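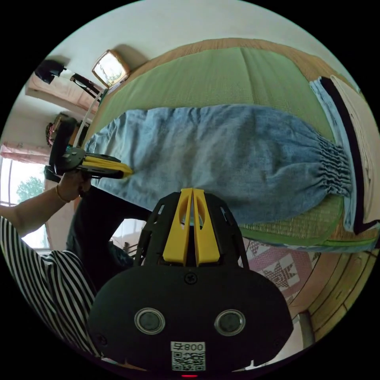 4.2 Bedroom textile tasks

Whether a machine can tidy a bedroom depends mostly on cloth. Rigid items such as cups and boxes keep their shape when lifted, and the policies we trained on the Prutis set already place them well. Cloth gives the policy far less to hold on to. The blue sleeve cover in Figure 3a lies slightly wrinkled on a woven mat, with its cuff gathered into small pleats, and a grasp at the plain end tells the controller little about where the cuff will go. We recorded 106 demonstrations with hand-held grippers in one home and used 28 of them for testing only.

The Cuvgate baseline treats every item as a flat sheet. It handles towels and pillowcases this way but has no model of thickness, so anything padded is grasped too shallow. We added a short closing phase in which the fingers stop at first contact and then advance a second time.

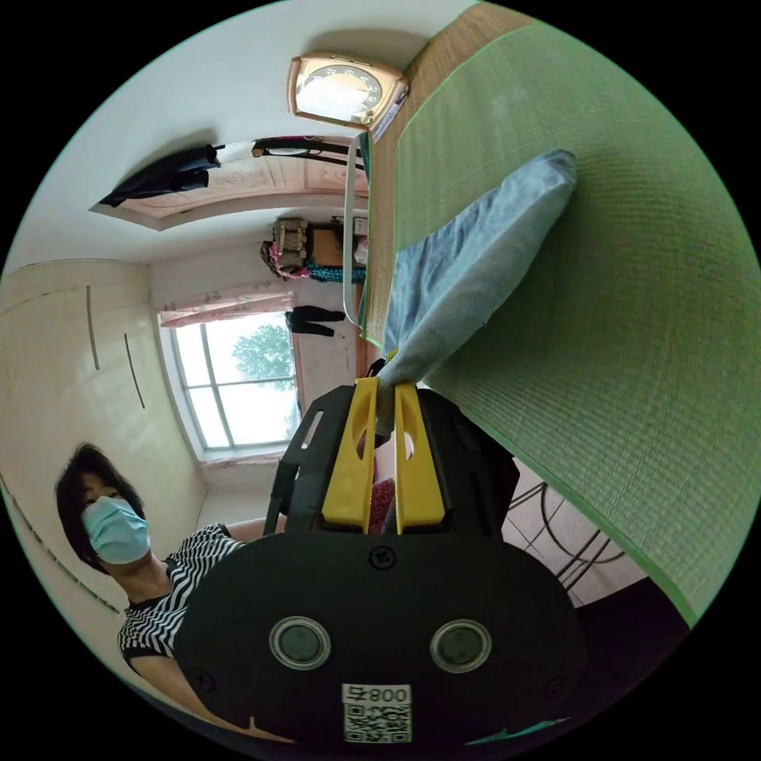
Source: Cirkar bedroom recordings, authors' own material.

With a pillow, the grasp point is less of a problem than the drag that follows. A pillow held at one end, as in Figure 3b, still has most of its length on the bed. Our controller lifts before it pulls — a simple rule, but one the baseline did not learn from the same data.

Folded stacks were harder. The fingers have to separate one garment from the next by the edge alone, and dark layers hide that edge from the camera.
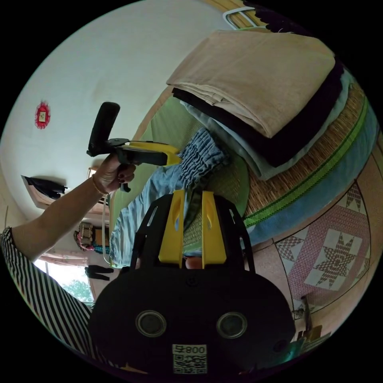

Figure 3c. Folded clothes stacked on the bed, with a light blue garment spread out beside them.

We allowed 400 control steps per trial and 2 attempts per item. A trial counted as failed if a second garment moved with the first. Most failures on stacks were of this kind, and extra training steps did not remove them.

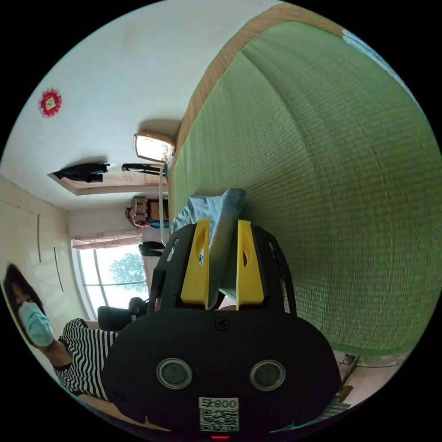 Lighting also mattered. Trials run toward a bright window lost the cloth edge more often than trials run away from it, and the Na depth filter recovered only part of the loss. We therefore report the two directions separately in Section 5. On present results we would trust the system to move a pillow or a folded towel, but putting away a mixed pile of clothes still needs a person.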